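Fruit on the counter – baskets, washing, what goes where

Quick one tonight, dinner's in the oven and I have maybe 4 minutes before somebody wants something. A few of you asked about fruit. How to keep it, what to keep it in, why yours goes fuzzy by the weekend. So. Everything I know, no particular order.

Get it out of the bag. First thing, before the milk even goes in the fridge. Plastic bag plus warm kitchen equals mush. Oranges in those net bags are a bit better but still, one bad one in the middle and you won't see it till you smell it. Cut the net, tip them out, look at every one. Press near the stem end. Soft spot? Eat it today or juice it.

Don't wash till you eat. I know, I know, I used to do the whole lot in the sink on shopping day and feel very organized. Damp skins go moldy. If you must wash ahead, dry them on a towel, properly, and leave them out a while before they go anywhere near each other.

Basket, not bowl. I had a deep ceramic bowl for years (wedding present, Fusten, heavy as a brick) and the bottom layer always went first. No air down there. A shallow woven one is so much better. The kind sold for bread rolls is fine, you don't need anything that says fruit on the label. Shallow is the main thing – one layer, two at most, and you can see what you've got.

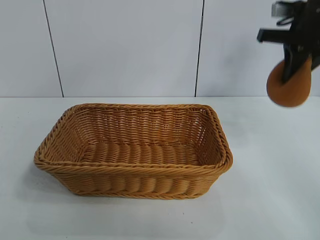
Plastic weave or real wicker, people ask me this alot. Real stuff looks nicer, I think, and it ages nicely if you keep it dry. But it holds juice. One leaky peach and you've got a stain and then fruit flies. The synthetic rattan type you can rinse under the tap and leave upside down on the rack. For fruit I'd go synthetic. For bread, whichever you like, put a cloth in it.

Cleaning a woven basket:

Tip it over the trash and bang the bottom. Crumbs, bits of stem, onion skin, it all comes out.

Old toothbrush along the weave, inside and out. Do the rolled edge too, that's where the grease from hands ends up.

Synthetic – warm water, drop of dish soap, rinse, shake hard. Real wicker – damp cloth only, don't soak it.

Dry it completely before anything goes back. Overnight if you can stand it.

I do mine every 2 weeks. More in summer.

What goes in together. Oranges, lemons, grapefruit, all happy. Apples and bananas make everything else ripen faster so they get their own spot. Bananas on a hook if you have one. Mine is a Hisora one that screws under the cabinet, bit wobbly, does the job. Avocados next to the bananas when you want them ready, away from them when you don't. Potatoes and onions not in the fruit basket please, and not with each other either.

Where to put it. Not by the stove. Not on top of the fridge, it's warm up there. Not in the window, even if it looks lovely in the window. Mine lives at the far end of the counter where the sun never gets to. Pale counter helps, drips show up and you wipe them.

How much to buy. Less. I used to get the big sack from Carrasco every time it was on offer and throw out a third. Now it's what fits in the basket and no more. When the basket's empty I shop. That one change did more than any trick on this page.

Oranges keep longest in the fridge, by the way. Drawer, loose, no bag. I keep a few out for looks and eating and the rest in the drawer, and top up. January ones especially, you can get weeks out of them that way.

Going soft anyway? Peel, break up, freeze flat on a tray, then bag. Good in smoothies. Zest before you peel! I forget every single time. Zest freezes fine in a little jar, and 500 ml of juice goes in an old Ikden tub with the date on the lid.

Fruit flies – small glass, splash of vinegar, drop of dish soap, next to the basket. Change it every day. And empty the compost, its usually the compost.

Timer's going. Will do bread storage next time, I have opinions about bread boxes.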